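Before a shared workroom table is used for a new activity, the surface should be cleared, wiped and covered. The steps that follow apply to every table in the Sutter Building. 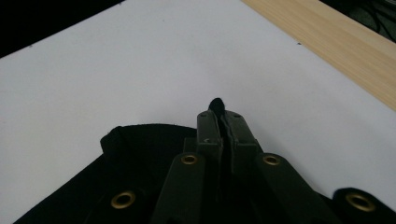 **Anine Flulier**
Facilities Coordinator, Drasholm Community Center

## Preparing the table

1. Sign the room sheet and note your start time.
2. Remove items left by the previous group and place them on the lost property shelf in Room 345.
3. Wipe the tabletop with a damp cloth and let it dry fully.
4. Lay the cover flat and smooth it from the middle outward.

Covers are stored upright in the hall cabinet. Please do not fold them or cut on them. A damaged cover should be reported at the front desk the same day.

## During use

Keep drinks on the side counter. Small items should stay well inside the edge of the cover, and bags belong under the chairs. 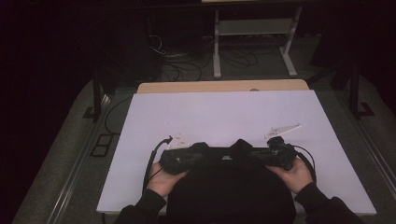 *Hand-held controller in use over a white board.*

## Closing up

Wipe the cover on both sides and return it to the cabinet. Sign out on the room sheet. Groups that need the table for a second day should ask the front desk for a hold card.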